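Home | Checklists | Funds & Fees | Retirement | Reader Mail | About

The Annual Fund Account Inspection, With My Comments

Posted 2024-08-09 by Damilola Okoro

I run this checklist on my own accounts once a year, always in August, when the markets are sleepy and I've got an iced coffee and no excuses. Ihor Sirko gave me the first version when we shared an office (it was one page, typed, with a lot of underlining) and I've been adding to it ever since. Several of you asked for the whole thing with my own answers filled in, so you're getting my answers too, including the embarrassing ones!

Marks are OK, FIX or WATCH. If you can't answer an item from a statement or a login, mark it FIX and move along. You can come back to it.

PART A. ACCESS AND IDENTITY

A1. Every account opened with its own password, no repeats.
Mark: FIX
Comment: Two of mine shared a password. I know, I know. I write this column and I still had the brokerage and an old rollover account on the same one. Changed both while I was sitting there.

A2. Two-step login turned on, and not tied to a phone number you've given up.
Mark: OK
Comment: Check the number itself, all the digits. Khadija Tahiri got locked out of her Stodano account for most of a month over this, right when she wanted to move money for a roof.

A3. Trusted contact on file.
Mark: WATCH
Comment: This is the person the firm may call if they think you're being scammed or they can't reach you. It doesn't let that person trade or take anything out. Mine is my sister, and her address was two apartments old. I've sent in the update and I'm waiting on a confirmation letter.

A4. Recovery codes printed and stored somewhere you can find them.
Mark: OK
Comment: Folder in the desk, second drawer. I looked. They're there.
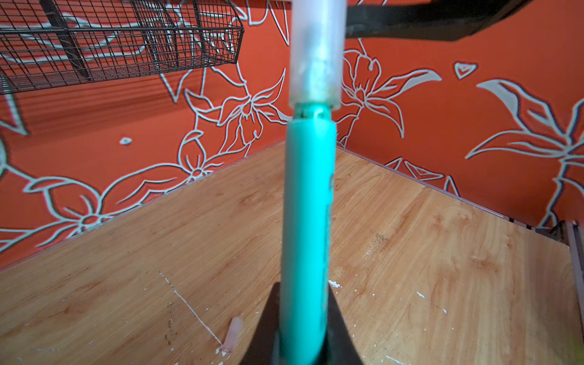 A5. Old email addresses removed from every profile.
Mark: FIX
Comment: An old work email was still listed as the backup on one account. If you've left an employer, search every profile page for that address, because password resets can go to it for years after you've handed in your badge.

PART B. WHO GETS WHAT

B1. Primary beneficiary named on each retirement account.
Mark: OK
Comment: Look at the actual screen for each account. I used to assume that my will covered all this, and Ihor about fell out of his chair. In general the form on file with the custodian is what they follow, so the form has to be right.

B2. Contingent beneficiary named.
Mark: FIX
Comment: Blank on the rollover IRA! Blank for years, apparently. It took me four minutes online, and that included finding my glasses.

B3. Percentages add up to 100.
Mark: OK
Comment: You'd think the site would catch it. The paper forms don't catch anything.

B4. Taxable accounts: transfer-on-death set up, or a decision made not to.
Mark: WATCH
Comment: I haven't decided. I'm writing that down so that next August I can be annoyed with myself in an organized way.

PART C. FEES AND CASH

C1. Expense ratio written next to each fund, from the current prospectus.
Mark: OK
Comment: Do this by hand. I use a yellow pad. Writing the number down makes me look at it in a way that a spreadsheet full of decimals never has. My priciest one is the Flatia small-company fund and I still like it, so it stays, but I do wince.

C2. Account fees found and added up.
Mark: FIX
Comment: There was a $40 yearly maintenance fee on the old rollover. It gets waived if you take your statements electronically, and I was getting paper. Switched. Forty bucks is forty bucks, and that's a pretty nice lunch for two around here.

C3. Idle cash checked, and the sweep rate read off the statement.
Mark: FIX
Comment: I had $3000 sitting in a sweep account earning next to nothing. I'd parked it there for a purchase last November, then I didn't make the purchase, and then I just forgot. It's in a money market fund now. Please go look at yours; this is the item I get the most mail about, and the mail is mostly people yelping.

C4. Automatic contributions going where you think they're going.
Mark: OK
Comment: $200 a month, landing in the right fund. Bukola Oyewole wrote in last year to say that hers had been going into a fund that had merged into another one, so she owned a thing she'd never picked. It wasn't a bad thing, as it happens, but she was a bit shaken.

PART D. DISTRIBUTIONS AND TAXES

D1. Each fund in a taxable account checked for past payouts.
Mark: OK
Comment: Go back a few years on the fund company's website. A fund that has paid out big gains before, has a new manager, and has been losing shareholders is one I'd keep an eye on. The estimates usually start showing up in the fall, so August is early, but I like having my list ready.

D2. Reinvest or pay in cash: setting confirmed for every fund.
Mark: WATCH
Comment: I want cash on the taxable side and reinvestment in the IRA. One holding was set backwards. I've flipped it, and I'm leaving it on WATCH until I see the next payout land where it should.

D3. Cost basis method confirmed.
Mark: OK
Comment: If you've never picked one, the firm picked for you. That may be fine! Just know which it is before you sell.
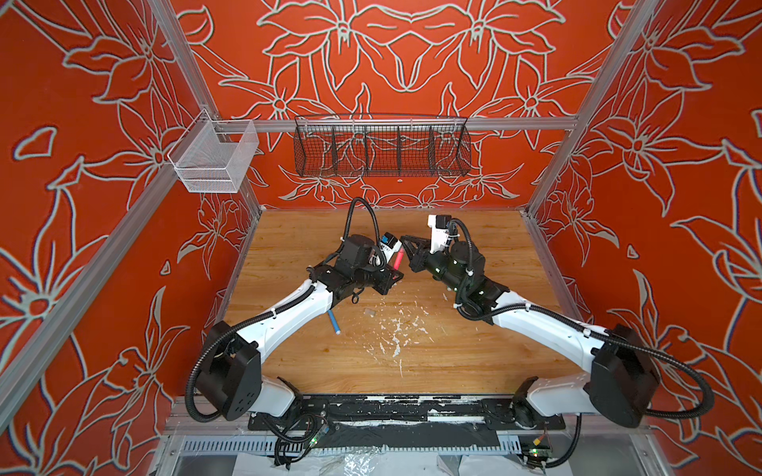
Wire baskets on a rail against an orange-red floral wall covering.

D4. Nothing bought in a taxable account right before a payout.
Mark: OK
Comment: You'd owe tax on gains you weren't around for. I did exactly this in my second year of investing and I can still remember opening the form at the kitchen table. If I'm buying late in the year now, I look up the record date first, every single time.

D5. Last year's tax forms saved, all of them, corrected ones included.
Mark: OK
Comment: Corrected forms tend to dribble in after you've filed, so look again even if you're sure. I keep mine by tax year, then by firm.

PART E. PEOPLE AND PAPER

E1. Adviser or firm looked up in the public registration records.
Mark: OK
Comment: I do it even for people I've known forever. Garba Onyeka has helped me with my taxes and my rollover paperwork for ages, and he's the one who told me to look him up each year. So I do, and then I text him a screenshot.

E2. Every third-party app with account access listed, and the dead ones disconnected.
Mark: FIX
Comment: I still had Nollum hooked up from a free trial, and Fashola too, which I'd quit using when they moved all the buttons. Deleting the app off your phone doesn't necessarily cut the connection. Go into the brokerage's settings and revoke it there.

E3. One page for your family: which firms, which accounts, who to call. No passwords on it.
Mark: WATCH
Comment: Mine exists and it's out of date. I need to take off the account I closed and add Garba's new number.

E4. Statements compared with the activity list for one month, picked at random.
Mark: OK
Comment: Tedious. I did it with a ball game on. Everything matched, down to the pennies on the dividends.

STILL OPEN

Confirmation letter for A3.
Make up my mind on B4 (Khadija has offered to talk me through what she did, and she's patient).
Check D2 after the next payout.
Redo the family page, E3, and get the old copy back from my sister.

I'll go through the open ones again in November, when the fund companies have their estimates up and I'm looking at all these accounts anyway. If you run the list yourself and you've got an item I'm missing, send it in and tell me how you marked it.

Filed under: Checklists, Account Housekeeping, Fund Investing

More from this column
- Reading a Fund's Payout History Without Getting a Headache
- Reader Mail: My Fund Merged and I Missed the Letter
- Sweep Accounts, Again
- What Goes on the Family Page
- Picking a Cost Basis Method Before You Need One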